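Science Desk > Machines > How Software Drives

How a Robot Finds the Track
by Prys Trevor

A robot cart has no driver. It has a program, and the program has to answer one question again and again: where is the ground safe to roll on? The program in this article is called Iltov.

Iltov starts with a camera picture. It cuts the picture into small squares and gives each square a score from 0 to 100. A high score means "probably track." Color and roughness both count.

Low sun makes the scoring harder. Glare washes out color, and a puddle can shine as brightly as the sky. Two tire ruts help, because they run side by side toward the same far point.

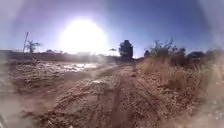
Planning the Path

Next, Iltov draws 5 possible paths across the squares and adds up the scores along each one. Tall grass and loose rocks score low. The path with the best total wins.

The last part is control. It turns the wheels a little, then checks the next picture. If 3 pictures in a row are too bright to score, the cart stops — it does not guess.

Filed under: Robots, Ages 9–12
2 comments | 5 shares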